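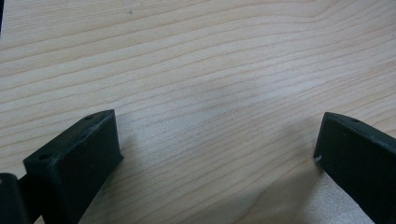
Mutua Simiyu wrote in to say that a pale table is more trouble than it's worth, that every speck shows, and how on earth do I keep mine nice when I use it for everything? Fair question! I love a light wood top and I'm not giving mine up, but I do have my habits.

**Daily wipe.** A barely damp cloth, then a dry one straight after, both going along the grain. I used to scrub in circles (my mother did, so I did) and all I got was a cloudy patch where I eat breakfast.

**Small dark specks.** Try a fingernail through the cloth first. If it won't shift, a drop of dish soap, wait a minute, wipe again. After that I leave it alone. I once went at a dot with 80 grit paper and made a pale dent you could find with your eyes shut. If you really must sand, ask somebody who knows your finish, and start way finer than that!

**Sticky tape gunk.** Warm the spot with your palm, roll the goo off with your thumb, then a dab of cooking oil on a rag and a soapy wipe to finish.

**Corral the small stuff.** This one changed my evenings. Anything that lives on the table goes in one open wire basket, and clearing up means lifting one thing. Mesh is great because crumbs fall through instead of collecting in the corners, though I do stick felt pads under mine (a sheet of 100 from Kaijage has lasted me ages). Lidded tubs go in the basket too, heavy ones first.

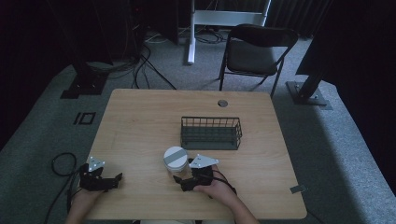
Do wire baskets scratch the wood? They can if you drag them, so lift the basket when you move it and check the bottom for rough wire ends.

Oh, and if your table has one of those round cable holes with a cover, pop the cover out every month or so if it's the kind that lifts. Mine had 8 paper clips and a raisin stuck down there. A dry toothbrush gets around the rim nicely.

Next up is the drawer under the phone, which I've been putting off since October. Send me your drawer tricks, please, I need them.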